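About Larnbridge Tool Library

Home > About us

We lend tools. Also a few kitchen things, a carpet cleaner, and one very heavy tile saw that people keep asking for in November for some reason. Started by Marleny Ccori out of her own garage, now in the old Huamán shoe store on Grarnora Street. Same idea as then. Borrow it, use it, bring it back.

How it started

Marleny needed a post hole digger for one afternoon. The rental place wanted a full weekend plus a deposit. She asked on the street, got offered three of them, and wrote down who had what on the back of a phone bill. That list was the first catalog. We still have it, it's taped inside the office door.

Orlando Villca came in the next spring with a van full of his late uncle's woodworking tools and nowhere to put them. Planes, chisels, a drawknife, boxes of screws sorted better than anything we've managed since. He stayed on to run repairs and now does most of the ordering too.

The garage lasted 4 years. Then the roof leaked on the sanders and we had to move.

Where we are now

Ground floor, two rooms. Front room is the counter and the hand tools. Back room is power tools, garden stuff and the repair bench. Step-free from the parking side, not from the street side, sorry, we are working on it. Ring the bell by the side door and someone will come round.

The catalog runs to 625 items at last check. Not all of them are on the shelf at once, obviously. If something shows as "in repair" it really is, please dont call to ask if it can go out anyway.

How membership works

One card per household. Pay what you can when you join, same again each year. Bring something with your address on it. You can take 3 items at a time, for a week, and renew once if no one else is waiting.

Late is a dollar a day per item. We'd sooner have the tool than the dollar, so send a message if you're stuck halfway through a job and we'll usually work something out.

Returns and small parts

Clean it before it comes back. Brush off the sawdust, wipe the handles, empty the bag on the vacuum. Loose bits, blades, chuck keys and so on go back in the pouch they came in. If you lost one just say so at the counter. Chuck keys especially, we buy those in bulk.

Clamps are the thing we lend most and have the least trouble with. Spring clamps don't need booking. Bar clamps do.

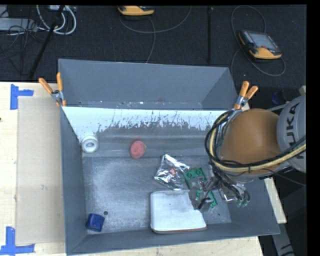

What we don't lend

Chainsaws. Ladders over 13 feet. Anything that runs on gas, we have no safe place to store it. Nail guns only after the short class, which is free and runs one evening a month at 6:30, sign up at the counter.

Repairs and classes

Orlando runs the bench in the mornings. Members can bring their own tools in for a look, no promises. Cords, switches, brushes, dull blades are mostly fine. Cracked housings mostly not.

Classes change with the season. Sharpening, basic drywall, fixing a running toilet, how to hang a door so it closes. The door one fills up fast. Beginers welcome at all of them.

Who pays for it

Memberships cover the rent, most months. Drasis Hardware gives us a discount on blades and sandpaper and lets us put a donation box by their register. The rest comes from the spring plant sale and people rounding up at the counter.

Giving us tools

Yes please, but ask first. Send a photo and tell us if it works. We have enough claw hammers. We'd love another wet vac, a decent miter box, and any size of socket set that still has its 10 mm.

Find us

Larnbridge Tool Library, Grarnora Street, side door past the mailboxes. Open afternoons and the odd morning, current hours are on the door and on the Hours page.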